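The Left Hand

When I came to Gastport in August I had one suitcase and a letter with a stamp on it. The letter said I would be a test assistant on the gripper comparison. I had read it many times on the train and I still did not know what I would do with my hands all day.

Lucinda Schumacher met me at the side door. She was the head of the test room, a tall woman with a pencil behind each ear, and she walked so fast that I answered her questions to her back.

"Have you worked with arms before?"

"With one arm," I said. "At school. It was white and it picked up a cube."

"Did it put the cube down again?"

"Sometimes."

She laughed, and I was glad, although I had told the truth.

The work was simple to explain. The company had two offers for fingers. One came from Stindier, and these were long and pointed, like the beak of a bird that eats from mud. The other came from Phetsri, and these were wide and soft, with a pad that gave way when you pressed it with your thumb. Somebody upstairs had to buy one kind for the packing line in Trenmont, and before they bought, they wanted numbers. We were the people who made the numbers. Each kind of finger would do the same picks, with the same packets, and I would write down what happened.

1. The rules

Lucinda had written the rules on a card and fixed it to the wall over my desk. A pick is good if the packet arrives in the bin. A pick is bad if it does not. A packet that hangs half over the side of the bin is bad. A packet that was good and then falls out because of the next packet is still good.

I asked about a packet that arrives in the bin but is crushed.

She took one of the pencils and looked at the card for a long time. "Write it in the last column," she said.

"What is the name of the last column?"

"It doesn't have a name yet."

So I called it "Remarks," and in the first week it was nearly empty. I sat on my chair, I reset the packets with my own hands after every round, and I drew small lines in my notebook in groups of five. In the evening I typed the lines into the computer. I rented a room above a shop that sold curtains, and when I closed my eyes there I saw packets.

2. Stindier

We began with the pointed fingers. I did not like them. They came down to the table so slowly, and at the last moment they made a small side step, as if they wanted to be polite. Then they closed. When the packet had a good fold in the middle, they took it by the fold and it was beautiful to watch. When the packet lay flat and full of air, the points slid over it and met each other with a click.

The click was the worst. After two days I heard it before it came. I could see how the packet was lying and I would say "click" under my breath, and the arm would make its click.

"You are guessing the result," Lucinda said. She had come in without my hearing.

"I am sorry."

"Why sorry? How often are you right?"

I did not know. She told me to add a column for it. So now before each pick I wrote a G or a B, and after the pick I wrote what really came. I was very nervous about this column. It felt like an exam that I had set for myself.

The left arm was worse than the right one. They were the same model, with the same fingers, and they ran from the same controller, but the left arm missed more. Lucinda changed the cables. She changed the fingers from one side to the other. She ran the calibration again at seven in the evening, when everyone else had gone home, and I held the lamp. The left arm still missed more.

"My grandmother would say it is homesick," I told her.

"What would your grandmother do?"

"She would give it something to eat."

Lucinda pointed at the snacks. "It has had plenty of chances."

3. Phetsri

The soft fingers came in a box with too much paper. They were easy to mount and they made no noise at all. In the first hour they picked everything, and I wrote G, G, G until my hand was tired. I thought the comparison was over, and that I would be sent home before my first month was finished.

Then came the bars. A bar is thin and hard, and when it lies close to another bar there is no room beside it for a wide finger. The soft pads pushed down on both bars and lifted neither. Or they lifted both for a moment and let go of both. I filled one whole page with B.

In "Remarks" I wrote: "It is like eating rice with mittens." I was ashamed the next morning and wanted to rub it out, but Lucinda had read it already. She had put a tick beside it.

We went on like this, one kind and then the other. When the list stood at 1,902 picks, a man came down from the office upstairs. He had clean shoes and he asked for the answer in one sentence.

"For bags, the soft ones," Lucinda said. "For bars, the pointed ones."

"That's two sentences," he said. "And the line packs both."

He gave us 11 more days and went back up. She stood for a while with her arms crossed. Then she said we would mount the pointed fingers again, and put the bars in their own container in the middle, and leave the bags lying where they wanted to lie. I should make it as untidy as a real line. I asked how untidy that was. She said she had never been to Trenmont.

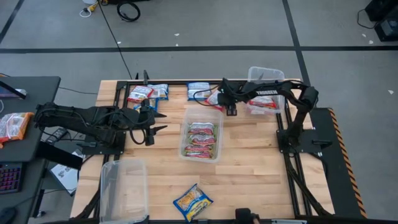 4. The last column

I made it untidy. I threw some of the packets from a small distance and let them stay as they fell. I went back to my chair and wrote my guesses. For the left arm I wrote B, because by then I always wrote B for the left arm.

It took the first bar by its end and put it in the bin. I crossed nothing out; I wrote G next to my B, as the rule was. It took the next one. I looked for Lucinda, but she was on the telephone in the corridor, and I could see only her elbow through the glass.

By four in the afternoon the left arm had done 25 picks and 19 of them were good. It was not a great number. The right arm had done better before lunch. But I had guessed B for every one, and I sat there with my notebook and felt that I owed somebody an apology.

When Lucinda came back I showed her the page.

"What did you change?" she asked.

"Only the packets. I did not put them straight."

She turned back through my notebook, to the first week, and I saw it at the same time as she did. I am right-handed. Each time I had reset the table I had stood on the same side, and I had pushed the packets on the left flat with my palm, so they would look neat. For the right side I could not reach so well, and I had let them lie with their folds up.

I waited for her to be angry. I was already thinking about the suitcase.

She sat down on the edge of my desk. "How many pages is it?"

"All of them," I said.

"Then we have 11 days," said Lucinda, and she gave me one of the pencils. "Throw them again. Use your left hand this time."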